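Search this site Search Go

Kitchen swap day returns to the Stistel hall in July

03/06/2023

If you have a drawer at home that sticks, squeaks or simply refuses to close on whatever is inside it, you will be glad to hear that the kitchen swap day is coming back to the Stistel hall this July, and it looks like being a bigger and friendlier affair than ever!

Last year's event found new homes for some 700 bits and pieces, from cake tins to cupboard doors, and Britt-Marie Vik, who has run the day from the start, is hoping to do even better. There will be 19 tables this time, with drawers and boxes getting a whole corner to themselves.

"People hang on to a good wooden drawer for years, and quite right too," she told us over coffee - and a very generous slice of lemon cake. "But if it doesn't fit your new counter, it may well fit your neighbor's."

Ackermann, the hardware shop on the square, will be lending a hand with slide rails and hinges, so do bring your measurements along if you have them. Vurov is looking after the tea and sandwiches. Entry is free, and anything left at the end of the day can go home with you or stay for next time.

Contact us | © Mumidico Local News | Back to top

14 shares | 6 comments

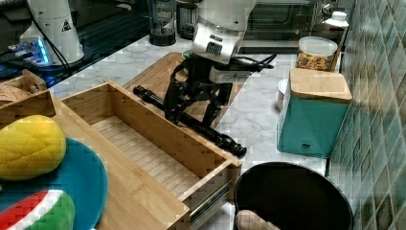
An open bamboo drawer by a marble countertop, with a cutting board and a teal canister.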